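Home News Diaries Previews Forum Links

Player Diary: Fevville, part four

I went to bed far too late again, and I'm writing this with toast in one hand, so forgive the crumbs. The new build of Fevville came down last night and it has the canal in it. The canal! I have been asking for the canal since June and had more or less given up hope of seeing it before the proper release.

For anyone joining now, Fevville is the turn-based town game from Stoken, played on the PC, in which you run one quarter of a river town and up to three other people run the rest. You share the bridges, the market and the weather, and you share nothing else unless you feel like it. Every turn you get a hand of permits and you lay them on your streets, and then everybody's turn plays out at once while you sit there with your hands over your mouth. It has been in closed beta for ages and I love it to bits. Earlier parts of this diary are in the Diaries section, including the one where I burned down my own bakery.

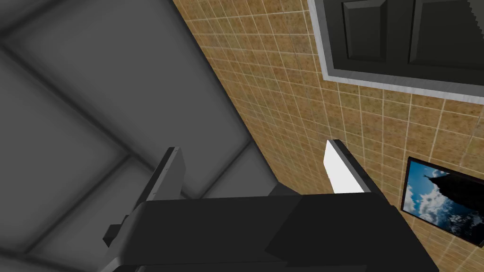 What's new in the build

Quite a lot, so I'll stick to what I noticed while playing. The patch notes are long and somebody on the forum has already typed them up better than I could.

The canal runs behind the market and joins the river at both ends, so for the first time you can move goods without going over somebody else's bridge and paying whatever toll they've dreamt up. It costs 2000 crowns to open your first lock, which sounds mad when you see it on the permit, and I did sit and stare at it for a couple of turns. Then I bought it and had no money for bread. More on that in a minute.

Trading between players has its own screen now. Before, you had to shout in chat and trust people. I rather liked the shouting, but the screen lets you offer a permit against a promise ("your toll comes off for three turns") and the game holds the other person to it, and I can already think of some lovely horrible things to do with that.

Fog is in as well. It rolls up the river in autumn and you can't see past your own wharf. I squeaked when it first came in.

Last of the big ones, there is a new rival you can add to any town when you're short of humans, a merchant called Kubíček. He has a house at the top of the hill and he buys things. I'll come to him too.
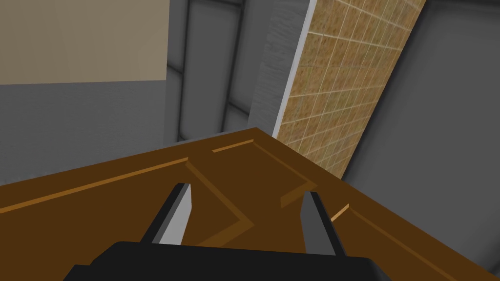 By Bleddyn Rosser | 4 Mar 2018
Print this page | E-mail this to a friend

We had a full table for the first game: me, Subira Kioko, and two people from the forum who go by Mallow and Tin Hat. Subira took the north bank as always. She plays the north bank in everything, even in games without one, and she'd already read the notes twice and had a plan, and I could tell she had a plan because she was being so nice in chat.

I had the tannery quarter. It's the ugly one, nobody's favourite, brown roofs and bad smells (the other quarters lose a bit of happiness when the wind blows off it, and I find this very funny). You start with cheap land and hardly any neighbours. In the old build I'd have gone straight for leather and sold it over Mallow's bridge until he put his prices up, then sulked. With the canal there I thought, right, no bridges at all, I'm going to be a water person.

So I saved. I built one tanner, one row of cottages and a boat shed, and I put everything else in the chest. Turn after turn of laying one tiny permit and passing. Tin Hat asked if my connection had dropped. By the time I could pay for the lock my cottages had gone grey, meaning people are packing to leave, and I opened it anyway, and the little animation played with the gates swinging and the water coming through, and I don't care what anyone says, it's the best thing they've put in this game. There's a sound with it. A sort of long wooden groan and then ducks.

My first boat took hides round the back of the market and sold them before Mallow knew I had a boat. He typed a single question mark. I bought flour with all of it and got the cottages back from grey with one turn to spare, I think, though the game doesn't show you exactly when they go.

And then the fog came in and Subira opened her own lock at the other end.

She had been saving as well! All that friendliness, and she'd been sitting on a chest of her own the whole time. A canal with two locks has a rule I hadn't read: whoever opened the second one sets the order the boats go through. So my hides sat waiting behind her barley, and her fish, and a boat of hers that had nothing in it at all. I checked. Completely empty. She sent an empty boat through in front of me to make my hides late, and I sat in my kitchen and laughed until the cat left.

I tried the new trade screen on her and offered my toll-free road for a place at the front of the queue. She took it, and the game held her to it, for three turns. On the fourth she went back to empty boats. I should have asked for longer. Note for next time: ask for longer, Bleddyn.

Final order was Subira, Tin Hat, me, Mallow, and Tin Hat had hardly touched the water. He built a quiet little run of workshops on the south side and made candles all through the fog, when everybody needs candles. I hadn't even seen that candles had changed. There's such a lot in here now that you can be having the time of your life at one end of the town and miss a whole other game going on at the other.

Kubíček

The others went to bed and I, being sensible, started a solo town to have a look at the merchant.

He is brilliant. The old computer rivals played like a timid version of me, a bit of building, a bit of bread, and a panic at the end. Kubíček doesn't build anything. He lives in his one house and walks about the town (you can watch him do it, small hat, very upright) and whenever you're short of money he turns up at your gate with an offer. The offers are good. They're really good, and that's how he gets you. He bought my spare cottages for more than I'd paid for them. He bought the boat shed. He bought a well. I was rich and so pleased with myself, and then I noticed that all my people were drinking at his well and paying him for it.

I lost to him by 9 points in a town where he never laid a single permit. Straight back in for a second go, in which I refused everything he offered, and he simply went and bought up the market stalls. Third go I sold him only rubbish, broken fences and the end of a lane, and that went much better, and I was ahead when I looked at the clock and had to stop. I've saved it. I've been thinking about it all morning.

If you play him, don't sell the well.

Bits and pieces

Some grumbles, to be fair about it. The fog is lovely but it slows my machine to a crawl when there are lots of lamps lit. My graphics card is getting on a bit, and Subira's newer one had no trouble. Turning the lamp glow off in the settings helps. You lose the orange smudges in the mist and I missed them so much that I put it back on and lived with the crawl.

The trade screen covers the clock. With a short turn timer I ran out of time twice while choosing what to offer. I've put that in as a report and so, I see, have lots of others.

Foton, the map-making tool, still opens maps from the last build but puts the canal through the middle of whatever you've got there. It went straight through my town hall. Make a copy of your maps before you open them! I had copies of most. The island one with the lighthouse has gone, and I was fond of it, but it was never balanced and I'd been meaning to redo the harbour anyway. The new water brush in Foton is a joy, you drag it and the banks tidy themselves up behind you, so I'll probably lose a weekend to that too.

Music: two new tunes, one for the fog and one for the market in winter. The market one has an accordion. I've had it in my head through breakfast, a walk to the shop and all of this.

Next game

Subira wants a rematch on the long map with the turn timer at 10 minutes, on the grounds that I apparently "type instead of thinking". Mallow's in. Tin Hat may be away, and if he is we'll put Kubíček in the fourth quarter and see who cracks first and sells him something. I've told everybody it won't be me.

There's also talk on the forum of a ladder, with 20 names down already on the sign-up thread, and I've added mine near the bottom. I'm nowhere near good enough. It'll be short games on the small river map, one a week, and you can play whichever quarter you fancy as long as you post the result afterwards with a line or two on how it went. People are already arguing over whether the canal should be allowed. Yes! Of course it should! If you're in the beta and have a free evening then come and put your name under mine.

I'm going back to my saved town now. I want to see what he'll pay for the tannery.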